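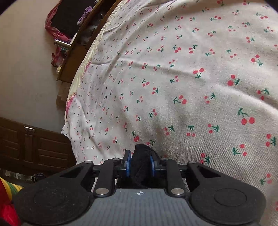 Cherry sheet, quilt with the pink flower border.

Do "cooling" sheets do anything, or is it all marketing?

My bedroom faces west and by August it's miserable. I have plain printed sheets and a quilt, nothing fancy. My sister keeps telling me to buy a set of these cooling sheets, the Pimine ones in particular, and they want more for a queen set than I paid for my mattress topper. The package says the fabric "pulls heat away from the body." Pulls it where? It's a sheet. It has no plug.

I've read the reviews and half of them sound like they were written by the same person. Has anybody here slept on these for more than a week? I'd also like to know if there's something cheaper worth trying first. No AC in that room and the landlord won't allow a window unit.

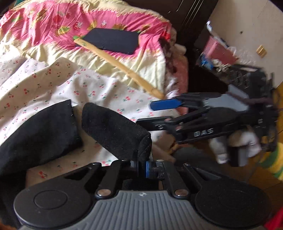 Skokdale, July 7, 2021

Answer 1 (marked helpful by 4 people)

I bought a set last summer and I have the same doubts you do. They feel cool when you first get in. Then you lie there and they warm up like any other cloth, and after that you're just a person in a hot room on an expensive sheet. Roll over to the other side and you get the cool feeling again for a little while. I think a lot of the good reviews come from people who put them on, lay down, said "ooh" and went to the computer.

What bothers me is the word "technology" on these packages. Mine said it three times and never said what the fabric was until I found the tag sewn in the hem. Polyester with some spandex. Check the tag before you pay. If a seller won't tell you the fiber content, skip it.

Thread count is another one I don't put much faith in. A very high number usually means a tighter, heavier sheet, and that's not what you want in the heat. A plain cotton percale at a normal count breathes fine. Old, washed-thin cotton breathes even better, so you may already own the best sheet for the job.

Cheaper things first:
Take the quilt off completely. Folding it down to your feet still keeps your feet hot.
Look at what's under the sheet. A waterproof pad or a foam topper holds heat, and no sheet is going to fix that. You mentioned a topper. Try 2 nights without it before you spend anything.
Close the blinds on the west side by lunch, not when you get home.
Put a fan in the window blowing OUT in the evening and open another window on the shady side.

I would do the topper test before anything else. My guess is that's your problem and the sheets have nothing to do with it.

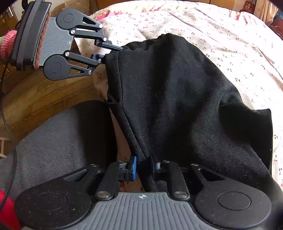
Bethel Gashaw: I don't agree about the fan. Blowing out did nothing in my apartment, maybe because I only have the one window. Turned it around to blow in after dark and that was better. I'd say try both before you believe anyone, me included. Agree on the topper though. Mine was like sleeping on a warm loaf of bread.

Answer 2

get the Ivus ones they are great, very soft. we have 2 sets

Comment on Answer 2: Soft isn't what was asked. Are they cool?

Reply: they are ok. we have central air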